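SPEAKER NOTES – Grading Your Own Kitchen Table: a beginner's guide to buying and fixing secondhand furniture
Ondthorpe Repair Evening, 30 minutes plus questions

Slide 1 – title
Wait for the back rows to sit down. Say hello, thank the library for the room, and mention that the handout is by the door.

Start with the Flanent table. I bought it for 22 dollars from a garage sale on Prosser Street, carried it home upside down on my head (get the laugh, move on), and ate dinner on it that same night with one leg propped on a phone book. I have had it eight years. I love that table more than anything I ever bought new, and I want everybody in this room to go home and look at their own furniture differently!

Slide 2 – what we'll cover
How to look a table over in five minutes. The three repairs that come up over and over. When to walk away. Keep this short, they can read it.

Slide 3 – the five-minute look
Ask for a show of hands: who has bought a table without looking underneath it? Mine goes up too.

Get down on the floor. Really, get down there, bring a flashlight, don't be shy about it. The underside tells you how the thing was put together and who has been at it since. Fresh screws next to old ones mean somebody has already had a go. Look for glue squeezed out around the joints. Look for stamps and stickers – mine has the number 3504 in blue crayon, and I have never found out what it means. If anybody here knows, please come and find me afterward.

Then push on it. Hands flat on one end, lean toward the other end, and watch the legs. If all four sway together, that's usually bolts. If one leg does its own thing, that's a joint, and we'll get to joints.

Slide 4 – tops
People worry most about the top and I think it's the part to worry about least. Scratches, rings, a bit of fading: all fine. Run your palm over it with your eyes shut. You'll feel a lifted edge long before you see it. Then crouch until your eye is level with the surface and look toward a window, so the light skims across and shows every dip. 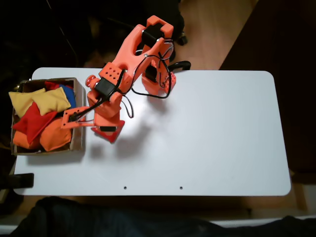
A dip you can feel with your palm but can't see from a chair is a dip you can live with. A dip that makes a pencil roll is different, and if the table is for homework or sewing you'll be annoyed by it every single day. Carry a pencil. Roll it both ways.

Slide 5 – repair one, the wobble
Tighten everything first. I know it sounds too simple, but the first three tables I "repaired" only needed a wrench. If a bolt just spins, take it out and check the threads before you buy anything.

Pass around the jar of leg bolts here. Remember to get it back this time.

Slide 6 – repair two, the loose joint
Take it apart, scrape off the old glue, glue it again, clamp it overnight. The scraping is the boring part and it matters the most, new glue wants bare wood. Start with 80 grit wrapped around a stick if the scraper won't fit. Tell the Ellari chair story if there's time – glued it beautifully, clamped it beautifully, one leg backward.

Slide 7 – repair three, the sticky drawer
Candle wax on the runners. Demonstrate with the small drawer. Let somebody from the front row pull it before and after, it's such a good moment.

Slide 8 – walking away
Live woodworm, a smell of mildew that's still there in fresh air, or a split running right through a leg. Leave those for someone with a workshop.

If running late, skip to the bench photos and go straight to questions. Likely ones: can I put hot pans on it (no, use a trivet), and what about veneer (small lifted spots yes, big missing pieces come and talk to me).

Finish by inviting people up to try the clamps. Switch off the projector before packing the drawer.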